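Drutdale Lamb Bottle Rack – six-bottle feeder for farm parks and petting barns

Sold by Grelturard Farm Attractions Supply
Product no. 432
In stock at our Jerkholm warehouse

If you run bottle-feeding sessions for the public you'll know the moment I'm talking about. The gate opens, thirty children come in at once, and every lamb in the pen decides it is starving. I did that job for years with a bucket of loose bottles and a lot of shouting, and I still can't believe how long I put up with it!

The Drutdale is a galvanised rack that hooks over a hurdle or a standard pen rail and holds six bottles at a slope. It does two jobs. Between sessions it feeds six lambs with no one holding anything. During sessions it's somewhere to park the full bottles on the visitors' side, at a height a five-year-old can reach, so the milk doesn't end up in the straw. 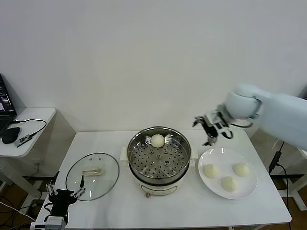

Xiomara Baptiste
Buyer, animal and farmyard equipment

I've been choosing the farmyard range at Grelturard since I gave up working in the barn, and I'm fussy about anything that goes near young stock. We took our first Drutdale on trial in February, right at the start of lambing, and hung it in the noisiest pen we could find. Two weeks later I ordered a pallet of them.

What I like about it

The hooks are deep. That sounds like a small thing, but a pushy lamb can lift a shallow rack clean off the rail with its nose (I've seen it done, and I've worn the milk). These drop well down behind the rail and there's a pin on each side if you want to lock it.

The bottle rings open. Older racks have a closed ring, and when the milk gets sticky you end up wrestling the bottle out with both hands. On this one the ring springs apart, the bottle lifts out, and you're on to the next. It also makes washing down far quicker, and with the public about you'll be washing down a lot.

There are no sharp ends on the visitors' side. Every wire is turned back and capped. I ran my own sleeve along it, then a woolly hat, and nothing caught.
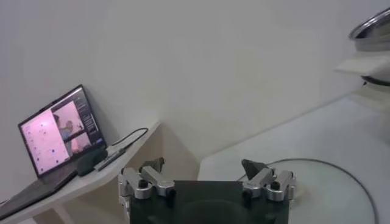

I should say what I don't like as well. It's heavier than it looks, so ask for a hand if you're moving it between pens during the day. The caps come in bright green only, and I've been on at the makers for a plain one. And it isn't meant for kids (the goat kind) – they climb it. If you've got goats, look at the wall-mounted version, which is bolted on and stays where you put it.

Size and details

Width: 281 mm folded for storage, opens out flat to hang
Height: 289 mm including hooks
Holds: six bottles, standard lamb size
Finish: galvanised, with green end caps
Supplied with: two locking pins, spare caps, a hanging card with feeding times you can fill in yourself
Not supplied: bottles and teats (we sell both, see Feeding)

Fitting it

No tools needed. Fold out the arms until they click, hook it over the rail with the bottle rings facing the lambs, and push the pins through. Set the rail so the teats are level with the lambs' shoulders or a touch higher. For visitor sessions, turn it round so the bottles face the public and put it at the end of the pen nearest your hand-wash basins – that way people queue past the soap on their way out.

Cleaning

Hose it after every session and scrub the rings with a stiff brush and hot soapy water at the end of the day. Use whatever disinfectant you already use on your hurdles, then rinse and hang it up to dry.

From a customer

"We have the Samir pens, the ones with the rounded top rail, and I was worried the hooks wouldn't sit right. They do. The children stand in a line now and I can hear myself talk. I would like a rack with eight places, please."
Annelies Kälin, farm park manager

I've passed on the request, Annelies! An eight-bottle rack is being looked at and I'll put it on this page if it comes off.

Ordering

We've sent out 2,000 racks so far and the spring rush is real, so if you open to visitors at Easter please don't leave it until the week before. Orders for a single rack go by parcel. Anything over ten goes on a pallet, and our driver will need somewhere firm to put it down – a gravel yard is fine, a wet field isn't.

Spare pins and caps are always in stock and can be added to any order. If you aren't sure whether it'll hang on your rail, measure across the top and ring the Jerkholm office. Ask for me if you like, I'm in most mornings.

Page last updated 20 September 2021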